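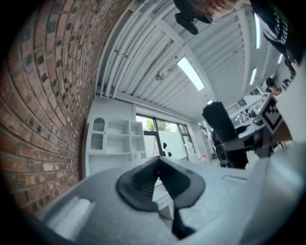
Dear Gudrun Boström,

I promised you a proper update on the Drunitow room once the ceiling was done, and I'm sorry it has taken me until now to sit down and write it (the last few weeks have been full in the nicest way, and I kept waiting for one more thing to be finished so I could tell you about that too). The short version is that the room is in daily use, we are inside the Bollow grant, and most of what's left is storage.

## The room itself

You'll remember the ceiling as it was in January, a sort of mustard color with the old paint coming away over the sink end. It is all white now, the corrugated panels and the beams and the pipes too. We went back and forth on the pipes. The Tovix quote included boxing them in, and there was a fair amount of support for that, but in the end we had them painted and left where they were, running along by the top of the brick wall. It saved us $2,609, and I think the room looks taller for it. We've moved that money to the storage line for the time being, and I'd like your okay on that before we spend it.

The brick is just as you saw it. We had it brushed and vacuumed and did nothing more to it, and I'm so glad we left it alone! There is every color in it from orange to nearly black, and with all that white overhead it does a lot to keep the place from feeling like a clinic.

The concrete floor stays. I know we wrote "soft flooring, if funds allow" in the application, but once we had people in there going back and forth with wet shoes and coffee, the appeal of a floor you can simply mop became very clear. We would still like a rug or two for the sitting end, and I'll come to that further down. 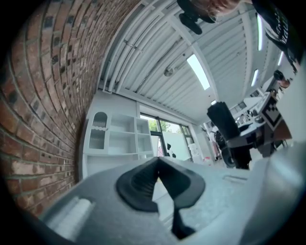 Lighting was the other big item. The fluorescent lights are bright, and we've had mixed comments about them. People who come in the evening for mending or for the household skills sessions like them very much, since they can see a seam or read a label without squinting. The morning group finds them a bit much, and on clear days they prefer to do without and rely on the big window at the counter end. Having some of the lights on a separate switch would settle it, and the electrician from Lie has been out to look. He thinks it's half a day's work. I'm waiting for the price in writing and will send it along as soon as it comes.

## Getting things put away

This is the part of the project I most enjoy telling people about, so forgive me if I go on a little. As you know, the idea was to have a room that works the way a home does, where a person who is setting up house for the first time, or starting over, can practice the small daily business of it: where the glasses live, what you do with a damp umbrella, how you keep a counter clear enough to use. We have had 16 people come through since opening, and several have stayed on to help with the newer ones.

The umbrella session began as a joke, I should admit. It rained through our entire first week and everybody arrived with one, and they ended up on chairs, on the floor, wherever there was a gap. So we spent an hour on it. Shake it out at the door, stand it open for a while if there's space, then close it, smooth the folds down with your hand all going the same direction, and wrap the strap around before it goes away. One gentleman told me he had owned umbrellas for forty years and had never once fastened the strap. He does it now, and he checks the rest of ours while he's at it.

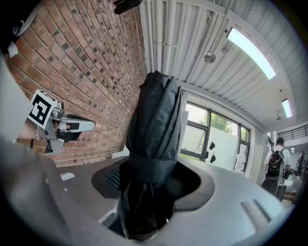

We still need a real place for them by the door. What I have in mind is something heavy enough that it won't tip when a long umbrella leans in it, with a tray that lifts out for emptying. The ones I've looked at so far have been either very handsome or very sturdy, and I'd go for sturdy.

The white cabinet has turned out to be the heart of the room. It gives us a countertop to work at, closed space up top for the things we don't want on display, and open shelves to the side. We keep the shelves sparse on purpose. With just a bottle and a glass out, people can see where a thing goes back to, and they do put it back. And there are nearly always flowers, which I never budgeted for and don't intend to ask you for! Pale pink and cream is the general favorite.
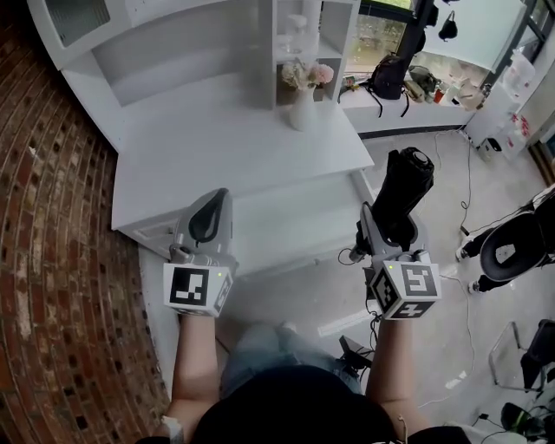 Where we are weaker, I'm afraid, is the long counter under the window. It was meant to be a work surface, and it has become the place where everyone sets down whatever they walked in with. Backpacks, shopping, bottles, bags on top of bags. I've asked people to keep it clear and they're very good about it for perhaps a morning. I don't blame them, as there is so little provision for coats and bags anywhere else in the room, and a person has to put a backpack somewhere. A row of strong hooks and a low bench with cubbies would give us the counter back, and that's my first choice for the storage money.

## What we'd like to do next

- Hooks and a bench with cubbies for bags
- A heavy umbrella stand for the door
- The separate light switch, once Lie sends the price
- 3 more evening sessions before the summer break, on linens, kitchen drawers and packing for a move
- 2 washable rugs for the sitting end, if there's anything left over

The receipts are with our bookkeeper and will come to you separately, along with the attendance sheets. If you'd like to visit, late afternoon is best. The window end is lovely then with all the green outside, and somebody will certainly make you coffee.

With warm thanks from all of us at the Drunitow room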